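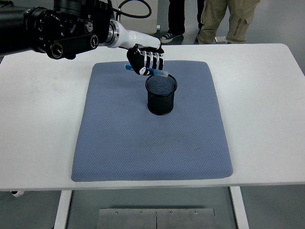

I've been making the Dodilen bench cushion for seven years now and I still get a bit giddy when one leaves the shop, so forgive me if I go on!

Quick basics first. It's a seat cushion for window seats, entry benches, and those built-in breakfast nooks everybody seems to have inherited from a previous owner. The stock length is 30 inches. If your bench is longer you can put two side by side (they butt up nicely, the piping hides the join) or write to me and I'll cut one to fit. Custom lengths take a couple of extra weeks, more in May when I'm buried in porch orders.

**What's inside**

Firm foam in the middle, with a layer of wool batting wrapped all the way around. I tried a softer foam a while back and I loved it for about a month, and then my own cushion at home had a dip in it the exact shape of me. So firm it is. It'll feel a little stiff the first week or so. Sit on it, let the kids sit on it, let the dog have a turn.

**The cover**

Heavy cotton canvas, zipper along the back edge, and it comes all the way off. Wash it cold and hang it up. Please don't put it in the dryer – Leonie Whitcombe, my most loyal customer and a woman who has bought five of these, did that with a rust-colored one and ended up with a cover for a very nice footstool.

Colors right now:

- Oatmeal
- Rust
- Deep green (back in stock, finally)
- Navy stripe, until the bolt runs out

The green is a touch bluer than the last batch. If you're trying to match an older one, ask me for a swatch before you order. Swatches are free and go out every Wednesday.

**Ties or no ties**

You can have it either way, same price. Ties are great on a slatted bench where there's something to knot them to. On a solid window seat they just flop over the front and look silly, so I'd go without and add the grippy mat underneath. Jennylyn Dizon does all the ties and piping here and her corners are so much better than mine that I've stopped trying.

**Size and care at a glance**

| | |
|---|---|
| Length | 30 in |
| Depth | 15 in |
| Thickness | 3 in |
| Cover | Cotton canvas, zip-off |
| Fill | Foam and wool batting |
| Item no. | 402 |

Spot clean the inner pad with a damp cloth and mild soap. Let it dry completely before you zip it back up, flat if you've got room.

Returns are fine on stock sizes as long as it hasn't been washed. Custom ones I can't take back, but if I measured wrong I'll remake it, no argument. Spare covers are on their own page, and they fit the older Dodilen cushions too, apart from the round ones.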